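Clivwood rental, unit 26. Move-out walk-through, kitchen and entry. 5 November 2010

Keys returned to the Rebelo office. Lease ran from May. Marks used: OK, FIX (we do it), CHG (comes off the deposit), N/A.

## Entry

- [x] Door closes and latches: OK
- [x] Deadbolt turns from both sides: OK. Stiff. Graphite next visit.
- [x] Smoke alarm sounds on test: OK. Battery replaced anyway.
- [ ] Light switch plate: FIX. Cracked at the lower screw. Same crack noted at move-in, so no charge.
- [x] Floor: OK, normal wear by the door.

## Kitchen, power and gas

- [x] GFCI outlet left of sink trips and resets: OK
- [ ] GFCI outlet right of sink: FIX. Trips but needs two or three pushes to reset. Replace before the next tenant.
- [x] Range burners light, all four: OK
- [x] Gas shutoff reachable: OK. Someone had pushed a drawer unit in front of it. Moved.
- [x] Extinguisher in bracket, gauge in green: OK. Tag is current.
- [ ] Range hood filter: CHG. Heavy grease. Soaked once and it did not come clean. New filter ordered from Lastville Supply, part 1504.

## Kitchen, water

- [x] Faucet, hot and cold: OK
- [x] Trap and supply lines dry after five minutes running: OK
- [ ] Caulk behind sink: FIX. Gap at the left end. Old bead to be cut out and redone, not smeared over.
- [x] Disposal: OK after reset button.

## Kitchen, surfaces

- [x] Cabinet doors and hinges: OK
- [ ] Wall beside the refrigerator: CHG. Two anchor holes, one torn out. Fill with Plastero, sand, touch up. $80 with labor.
- [x] Window opens, locks, stays up: OK
- [ ] Black speckled counter: not signed off. Needs to be bare before it gets checked for chips and burns. Small stuff still piled in the middle under the window: wrappers, a flattened green carton, crumpled paper, a sponge, a plastic cup on its side, a squeeze tube, a marker. Blister pack or foil tray at the back goes in the bag for disposal separately, in case it is medication. The yellow spool and the marker can be held at the office with any other tenant property. Rest is trash.

## Comments

Unit is in fair shape overall. Nothing found that would stop us from showing it once the outlet is done. Deposit held is $2000. Only the filter and the wall come off it so far, and the counter stays open until it has been cleared and wiped down. Do not send the deposit letter before then.

Second visit needed for outlet, caulk, switch plate and counter. Bring the short ladder, the one in the van is too tall for the entry closet.
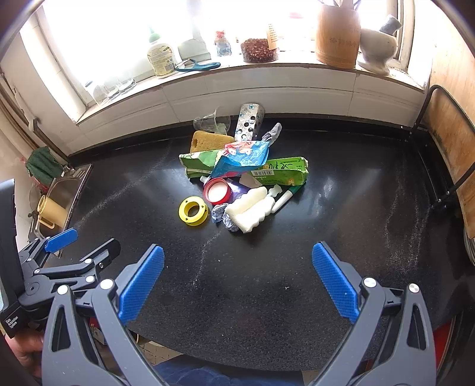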